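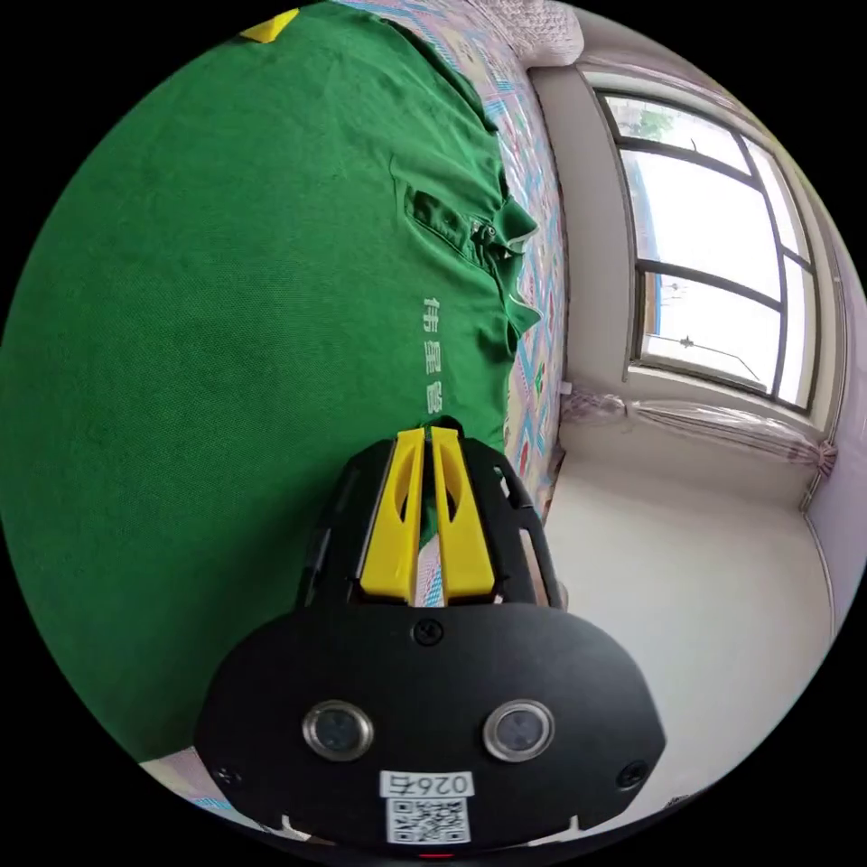

August, morning

The second guest room at Honden was taken in hand today, one week later than the household plan had provided. Work began at eight. The windows were opened, the wardrobe was emptied, and all garments were sorted before anything was returned to a shelf.

The green polo shirt was dealt with on the bed. It is to be kept. The procedure for knit shirts remains as adopted last winter: collar down, placket straight, sleeves to the back, one fold across the middle. The old method – in thirds, from the hem – left a crease below the collar and is discontinued.

The tulip sheet was retained as the work surface. It was examined for wear at the corners and found acceptable for another season.

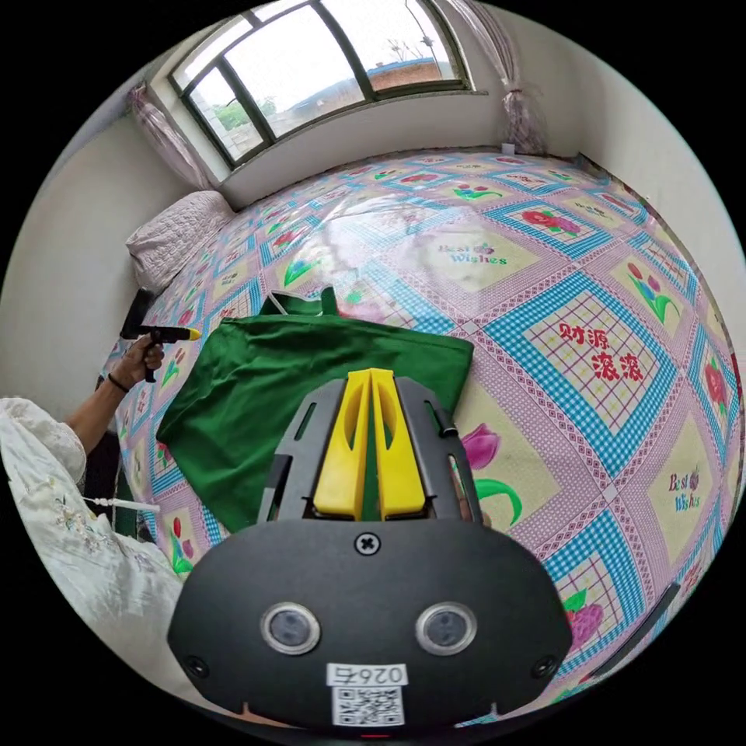
Green cloth on the tulip sheet, with the "Best Wishes" panel toward the right.

Correspondence was attended to at eleven. The Turunen order, number 2364, has been confirmed. Order 2357, for the shelf liners, is still outstanding, and a second letter will be sent to Grurora before the end of the month. The sum of 700 set aside for bedding has not been drawn upon.

Four hangers were found to be unfit for use and were discarded. The replacement set will be purchased with the liners.

The characters 财源滚滚, a wish for wealth to come rolling in, are still a strong red. It is recorded that the sheet must be washed separately and in cool water, as the household at Ranar was advised when theirs was bought.

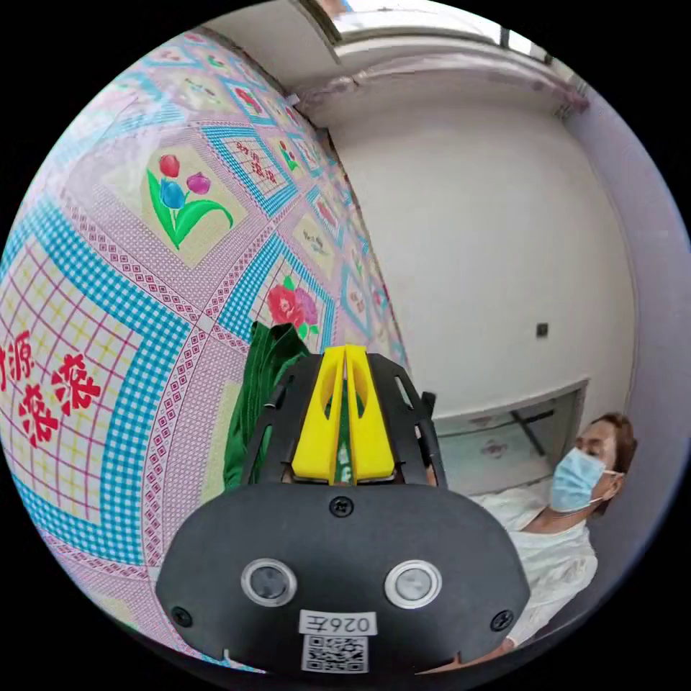 Afternoon

The lower drawers were wiped out and left open to air. Socks and winter scarves have been placed in the hall cupboard until the liners are delivered. The wardrobe was closed at four, and the remaining shelf – hats, one umbrella, the spare pillowcases – is carried over to tomorrow.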